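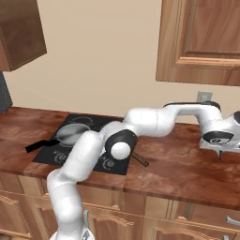

*The simulated kitchen at Gorkodcombe, with the arm at the counter and a pan on the cooktop.*

## Will it ever fry an egg?

The robotics club at Gorkodcombe College has 23 members and one kitchen, which exists only on its computers. The wood shines. The wall is a spotless beige. I have never cooked anywhere so tidy, and I doubt any robot will either.

The club is entering the student contest at Furkodness in September. Teams must get a simulated arm to move a pan from the cooktop to the counter, and the judges score the code. No real arm is involved until the final, when 4 teams are let loose on one.

Gifty Aidoo, who leads the project, showed me the practice log: 700 attempts in a single night. "You couldn't do that with a real arm," she said. "You'd wear it out, and us."

Fair enough. But 700 goes at the same pan, in the same light, seems a narrow sort of education. I asked what happens when the handle is greasy. Jaruwan Duangkaew, who writes most of the grasping code, laughed. "It isn't greasy in there. We can change the friction, but we're guessing at the number."

Her guesses go into a program the students call Nulline, now on its third rewrite. The second worked well until they moved the pan a little to the left – then it gripped thin air all evening.

Aidoo thinks they will make the final. Duangkaew would settle for a pan that stays the right way up.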